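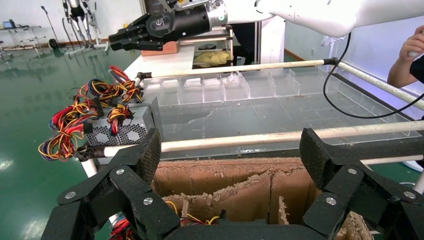

The Bundwood Scholarship

The school at Bundwood had 90 pupils and one furnace, and by the time Despina Petkov took over the books the furnace was older than most of the parents.

She did the books at the kitchen table after her own two were in bed. The tuition sheet had three columns: what the school charged, what the family had agreed to, and what had come in. The full charge was 380 a month. Most families paid it. A few paid more and asked that it not be mentioned at the parish supper.

The Papadopoulos line was different. Under agreed it said 50. Under received it said 50, every month, back as far as the ledger went.

"That was Father's arrangement," the secretary told her. "Before he retired. I wouldn't touch it."

Despina had to touch it. The diocese wanted every reduced rate reviewed by the end of July, with a form signed by the parent. She called Bujar Papadopoulos and he said he could come in at six, after his shift.

He was on time. He sat in one of the second-grade chairs, there being no others in the room, and put his cap on his knee.

"It's about Lena's tuition," Despina said.

"It's paid."

"Yes. It's always paid. I need to write down your income, and then the board decides if the rate stays the same."

He looked at the form for a while. Behind him the children had pinned up the Beatitudes in crayon, and the one about the meek had slipped and hung by a corner.

"What do the others pay?" he asked.

She told him.

"Father said it was 50. He said that was the price."

"For you it was."

"He didn't say for me." Bujar turned the cap over. "I told my brother it was a cheap school. I told him to send his boys."

Despina didn't know what to say to that. She straightened the form on the desk.

"How long has she been here?" he asked.

"Since kindergarten. She's going into seventh."

He was working it out. She could see him doing it and she wished he would stop.

"I can't pay that back," he said.

"There isn't anything to pay back. That isn't what the form is for."

He filled it in slowly, in capital letters, and asked how to spell Zurstead, where the warehouse was. In the box for the amount he could afford he wrote 50, crossed it out, and wrote 13 more beside it, with a plus sign.

"It should be one number," Despina said.

"Then you add it."

She added it. He signed, stood up, and pushed the small chair back under its table. On his way to the door he stopped and pressed the loose corner back against the wall with his thumb. It held until he let go.

"You have a pin?" he said.

She found one in the drawer.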